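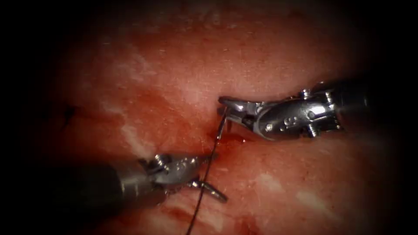 IRURACH – The surgical skills unit at Macaraeg Hospital will change how it teaches and grades needle driving in its suturing course beginning in March. The new outline, called Kernel, moves most of the training time away from knot tying and into the few seconds in which the needle enters and leaves the tissue.

The hospital approved the change after a review of 2,000 recorded stitches from the unit's training sessions. Reviewers marked 619 of them for at least one fault in needle handling. Of those, 453 involved the angle of entry, the most common fault by a wide margin. The rest were split among poor grip position on the needle, pulling on the thread before the needle was clear, and repeated attempts at the same entry point.

"Trainees were passing on the knot and losing marks on the bite," said Jericho Barredo, who runs the course. "We were spending two afternoons on knots and 20 minutes on the part that does the damage."

A curved needle is meant to follow its own arc. When the tip meets the surface close to a right angle and the wrist turns along the curve, the hole stays close to the width of the needle. When the tip goes in flat, the bite is shallow and the thread may cut through the edge under load. When the needle is pushed straight instead of turned, the body of the needle levers against the tissue and widens the hole.

Under the old outline, a stitch was graded as a single item, pass or fail, once the knot was down. Kernel divides it into 13 steps, each with its own mark. The first four cover the needle before it touches anything: where along the curve the jaws hold it, which way the tip faces, how much thread is free behind it, and whether the second instrument is already in place.

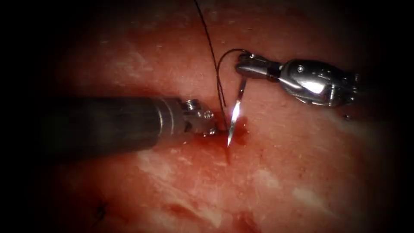
3 min read

Work by the second instrument gets its own section for the first time. Its tip should rest beside the point of entry and hold the surface steady against the push of the needle. Graders will look for pressure that is light and constant, and for a tip that stays close to the puncture until the needle has passed through. Grasping the tissue edge is still allowed where the surface slides, but a trainee who grasps the same spot more than once will lose a mark.

Thread control is also graded separately. The suture has to stay visible to the operator through the whole pass. A line that crosses the open jaws of an instrument is not a fault in itself. It becomes one if the jaws close on it, since fine suture weakens where it has been pinched. The trainee is expected to see the crossing and move either the thread or the instrument before the next step.

Barredo said the thread section drew the most argument while the outline was being written. One draft would have failed any stitch in which the line passed over an instrument. Instructors who tried grading that way found that too many sound stitches were thrown out, and the rule was dropped.

The practice material was prepared by Jilel, a training supplier in Irurach that has worked with the hospital on earlier courses. Its exercise sheets set out three patterns: a single interrupted stitch, a short running line, and a pair of stitches placed from opposite directions. The last is meant to make trainees work from their weaker side, where the review found entry angles drifted most.

Each trainee will complete the single stitch first and may not move on to the running line until two graders have signed off on the entry and exit steps. Knot tying stays in the course but moves to the second session. Trainees who already hold a pass under the old outline keep it, although they can ask to be graded again.

Sessions will run on Saturday mornings, starting at 8:30, with grading from recordings in the afternoon. Graders will work from the same view the trainee had and will not be told whose recording they are watching. Where two graders differ by more than one mark on any step, a third will score the full stitch.

The unit plans to review the marks after the first group finishes. Barredo said the step most likely to change is the one covering needle exit, where graders in a trial run disagreed on how much of the tip should show before it is picked up.

Enrollment for the March group is open to surgical residents at Macaraeg Hospital. Applications go through the skills unit office.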